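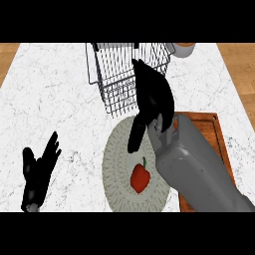 Work rules for the Stosberg kitchen set
Gallery, posted in March by Melati Chin

The Stosberg set is our simulated countertop for two-handed tasks, and these are the rules we hold every episode to before it goes into the Musberg library. The library has 2,057 episodes at present. We want 2,000 of them to pass a full check, so the reviewers need to be strict. Rule 4 covers approach: the hand comes in over the object with clear space under the finger, as with the red pepper on the round placemat, and no contact is allowed until the pose has been logged. Rule 5 covers the idle hand. It stays empty and well off the mat, with bare marble between the two.

Other rules that apply to this set:

Rule 6. A forearm may pass over the cutting board. It may not push it. Any board movement during an approach fails the episode.

Rule 7. Props stay on the approved list, which has 21 items. Ask before adding one.

Rule 8. Each reviewer checks 12 episodes per sitting, then stops for a break.

Rule 9. Failed episodes are kept in the Purba folder with the rule number in the notes. Do not delete them.

Rules 1 to 3 deal with file naming and are on the Stedov page. Corrections go to Melati by Sunday.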